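We use cookies to remember your list settings. Accept | Manage

Snack boxes for the Lund weekend
Posted in December by Orsolya Dobos

Jenő Oláh wrote:
> Dear all, do we really need to sort the snacks before we go?
> Last year everything went into one big bag and we managed.
> Also, which boxes are we using, and is there a limit per box?
> Jenő

Dear Jenő, dear everyone,

Thank you for asking, and I'm sorry to be slow in answering — my kitchen has been nothing but wrappers since the shopping came! We did manage last year, I agree, but I also remember kneeling on the floor at Lund with 200 little packets tipped out around me, looking for something without nuts for the Dekside children, and I would dearly love not to do that again.
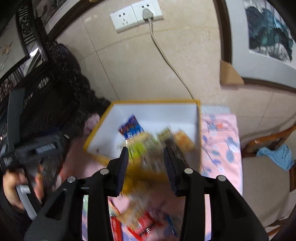 So my plan is 6 boxes, one for each table, with a good mixture in every one. Please don't press things down to squeeze more in, as the crisps never forgive you (I speak from experience). If a packet has split, put it to one side and we'll have it with our tea.

As for a limit, let's say the lid must close without anybody leaning on it. Anything with nuts goes in a separate tin, which I'll label myself, and the drinks are coming with the Skumis lot, so you needn't leave room for those.

I could do with 3 more pairs of hands in the afternoon, any time after two. Jenő, if you still have that roll of wide tape, do bring it along. There will be soup.

Much love to you all,
Orsolya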